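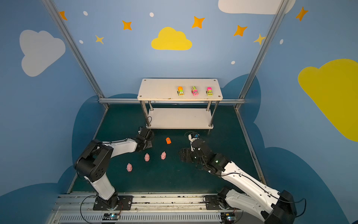 Brokville, December 2022

We got back from the coast with two buckets of shells, a bag of driftwood and sand in everything we own. The trip was 1,949 miles by the odometer, most of it on two-lane road, and I have spent the past week cleaning up after it. I wrote down what worked so I don't have to figure it out again next year.

Shells

Check every shell before it goes in the car. Hold it opening side down and wait a minute. If anything moves, put it back where you found it. Look up the collecting rules for the beach too, as a lot of parks and reserves don't allow you to take any.

At home, soak empty shells overnight in plain fresh water. Change the water in the morning and soak them one more night. If they still smell, mix equal parts household bleach and water and leave them in it for 40 minutes, outdoors, with gloves on. Don't mix the bleach with vinegar or any other cleaner. Rinse well and dry them on newspaper in the shade. Bleach will dull some of the thinner shells, so try one you don't care about first.

An old toothbrush takes off green growth. For the hard white crust, use a wooden skewer or a dental pick and go slowly. I broke a nice moon snail by hurrying.

A little mineral oil on a rag brings the color back. Wipe it on, leave it an hour, wipe it off.

Driftwood

Brush off the loose sand when it's dry, then soak the wood in a tub of fresh water for several days, changing the water daily. Put a brick on it if it floats. Salt left in the wood will pull moisture out of the air and the piece never feels dry.

After soaking, small pieces can go in the oven at 200 degrees on a foil-lined sheet. Stay in the kitchen while they're in there and take them out if you smell scorching. Large pieces should dry in the garage for a few weeks. Don't burn driftwood in the fireplace. The salt is bad for the flue and the smoke is bad for you.

Boots and waders

Rinse these first, before you unpack anything else. Salt eats eyelets and zippers. Use a garden hose on low and get inside the tongue. Stuff with newspaper, change the paper after a few hours, and keep them away from the heater. Dirceu Camargo, who rents kayaks down in Mansour, hangs his waders by the feet so the water runs out the top, and I have started doing the same.

If the zipper is already stiff, work it back and forth under warm water, dry it, and rub a plain candle along the teeth.

Sand in the car

Let it dry. Wet sand just smears. Park in the sun with the windows cracked if you have any sun in December, or run the heater for a while with someone sitting in the car.

Take the mats out and beat them against a fence post. Then go over the carpet with a stiff brush in one hand and the vacuum hose in the other. Brush toward the hose. It took me 45 minutes for the front and back seats, plus the trunk, which I did the next day.

For the seat tracks, slide the seat all the way forward, vacuum, then all the way back and vacuum again. A drinking straw taped to the end of the hose gets into the corners.

Binoculars and eyeglasses

Never wipe a lens that has salt spray on it. Blow off the grit with a rubber bulb, then use a damp lens cloth, then a dry one. Rinse eyeglasses under the tap before they touch a cloth.

The cooler

Wash with dish soap, rinse, then wipe with a paste of baking soda and water. Leave the lid open for two days. Pull the drain plug and clean behind it, where the smell usually is.

Labeling what you bring home

I use small envelopes and write the place on each one in pencil before it goes in the bag. I skipped this at Skimley and now have a jar of shells that could have come from either side of the point. My sister numbers hers and keeps a notebook. She was up to 330 at last report.

Shells I didn't want to keep went into the bottoms of flower pots, over the drain hole. Rinse them very well first if the plant is fussy about salt.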